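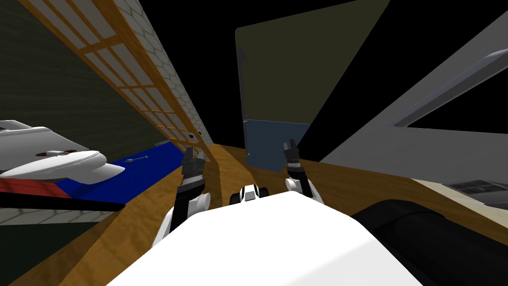
Our study group from Rundby went to Tunton in May for the open day at Deler House, where old Bibles are repaired and new editions for children are prepared. We had signed up for the morning tour, which began at 10 and took us through the bindery, the reading room and the language office. The reading room was the part I had most wanted to see. It has a brown floor with the same look of wood grain as the one in the picture at the top, and long tables where visitors may sit with the older books if their hands are clean. Pens are not allowed. We were given pencils at the door and had to hand them back.

The book on show this year was a family Bible of 421 pages, a New Testament with Psalms. The first owners had written births and deaths on the blank leaves at the front, and later owners had carried on down the inside of the cover when the leaves were full. The spine was gone. The staff are not going to replace it, because the sewing underneath still holds and a new spine would put strain on it. It will be kept in a box made to fit. I had expected every book to come out looking new, and it was good to be corrected on that.

In the bindery we saw how a torn page is mended. A thin strip of Japanese paper is pasted along the tear and left under a weight. It is slow work. A page from Exodus was under the weight when we came in and still there when we left for lunch. One woman in our group asked why the margin notes were not cleaned off, and was told that they never remove handwriting, even a child's scribble.

The language office is upstairs. It is working on a retelling of the story of Ruth for children ages six to nine, with Katiyar doing the printing. There will be 3 parts, and 2 are finished. Most of the talk was about single words. "Gleaning" is hard for children who have never been near a grain field, and the office has tried "picking up what was left behind," which is clear but long. They have also had trouble with the threshing floor. The draft we were shown says "the place where the grain was beaten," and there were pencil marks all around it.
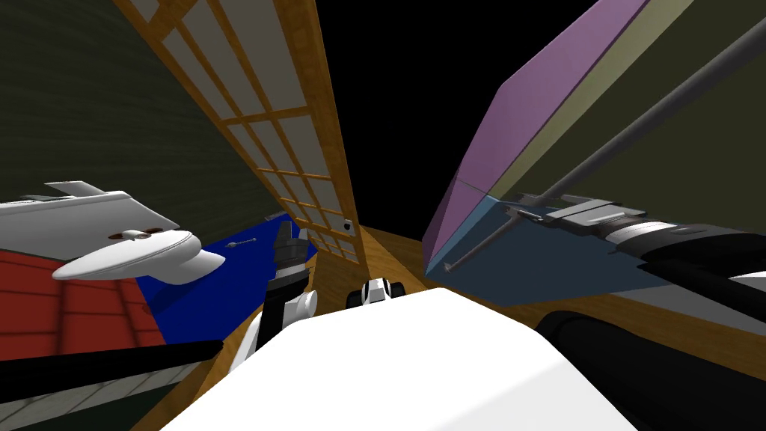

Another visitor said she would leave "gleaning" in and let the parents explain it. In her view a Bible story ought to have a few words in it that a child must ask about. The office did not agree, but the remark was written down with the others. By late morning there was a full sheet of them.

Before lunch we had a short service in the chapel — one hymn, a reading of Ruth 1 and a prayer. Hymn 179 was chosen, and the tune was new to most of us.

A few notes for groups thinking of going. The stairs to the language office are steep and there is no elevator, though the draft pages can be brought down if you ask. Lunch is soup and bread, and you should tell them your numbers ahead of time. The shop sells Katiyar's earlier children's books, Jonah among them, and takes cash only. Parking is behind the chapel. The next open day is in September, and Rundby people who want to share a ride can sign the sheet in the church hall.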